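Stemar Two-Finger Hand Gripper
Demonstration Unit and Saturday Open Day

The Stemar is a hand-held gripper for recording and rehearsing manipulation tasks in ordinary rooms. The operator holds the tool by its handle and works at normal table height. The same finger geometry can then be mounted on a robot arm, so that a task learned by hand carries over without a change of tooling. It is supplied singly or as a pair for two-handed work.

Visitors to the Amcombe open day will be able to try the tool at a dining table. The standing exercise is cutlery: spoons, forks and chopsticks are to be picked up from the cloth and placed upright in a utensil holder. Thin handles of differing material and finish make this a demanding test of finger alignment, and it remains the exercise most often requested by visiting schools and integrators.

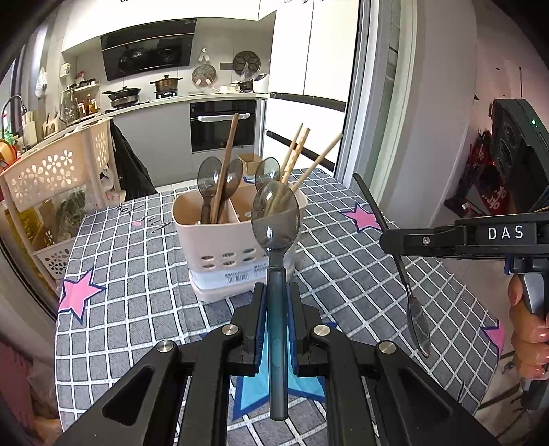 Grip force is set by the operator's hand through the linkage. No air supply or external power is required to close the fingers. The pads are soft, are held on without adhesive, and may be replaced by the user. Operators who are new to the tool are advised to begin with plastic utensils and to move on to metal ones once they can release an item without tipping the holder.

Specification
Weight, single unit: 451 g
Maximum finger opening: 118 mm
Replacement pads included: 4
Operation: left or right hand
Carrying case: included with paired sets

Visiting the Demonstration
The open day is held on Saturday at the Amcombe showroom. Sessions last 40 minutes and are led by Tyra Sandberg, who is responsible for operator training. Each session opens with a short introduction to the tool and is followed by practice at the table. Visitors may work with one gripper or two – the two-handed exercise is recommended for anyone considering a paired set.

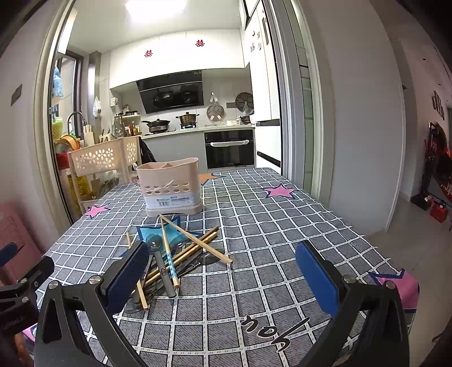
Places are allotted in order of application. Groups from schools and colleges should state the age of participants when applying. Children are welcome when accompanied by an adult. Long sleeves should be rolled back before handling the tool, and loose bracelets removed.

Organizations unable to attend may request a loan unit through the Storkinitz office. Loan units are sent with a set of pads and a printed exercise sheet, and return carriage is paid by the borrower. The Yensuk wrist adapter, required for mounting on an arm, is ordered separately – please give the make and model of the arm when requesting a quotation.

Availability
Single units: in stock
Paired sets: made to order
Yensuk wrist adapter: in stock at Storkinitz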